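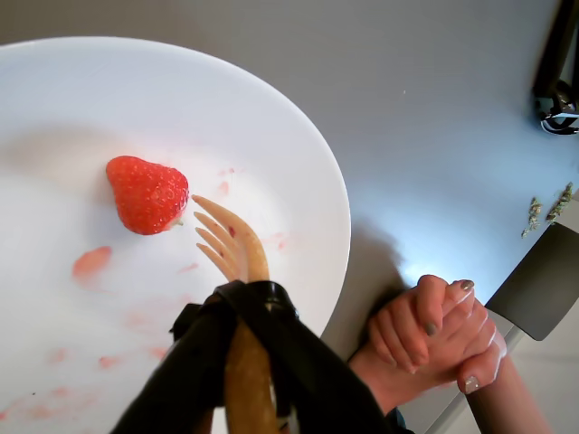
May 11, 2018. Strawberry juice loss, plate tests.

Fruit: Gridari, second punnet, kept at 5 C overnight and left out on the bench for 2 hours before use. Hulls trimmed with the small knife, flat cut. Where the cut goes too shallow a bit of green stays on, and those berries weigh high. Trim again or note it on the sheet.

Plates: round white glazed only. Pink shows up well on these and they wipe clean with cold water. The Unotis plates from September are matte and hold a stain, so their smear readings should not be compared with today's.

Procedure as run:
Tare plate. One berry per plate, on its side. Wait 6 minutes. Lift the berry, weigh the plate with whatever is left on it. Smears and droplets are counted together as loss. Do not blot.

Berries that were moved on the plate leave a long smear plus specks well away from the fruit. The specks add almost nothing to the weight but make the plate look much worse than it is. Marlene Medeiros wants to score by eye as well as by weight. Fine, but the two columns stay separate.

Tine marks: juice comes from the cut end first, then from the punctures. Gridari skin is firmer than Serrano and the holes stay small. Serrano tears if the fork goes in near the shoulder. Still no good number for this, the balance drifts below 200 mg and I do not trust the last digit.

Balance: Flamlow unit, recalibrated at noon. Drift came back by the fourth plate. Moved it off the table by the door.

To do:
Repeat Serrano with fruit straight from the fridge.
Find the other white plates.
Ask Marlene for her scoring sheet before the next batch.
Buy paper towels.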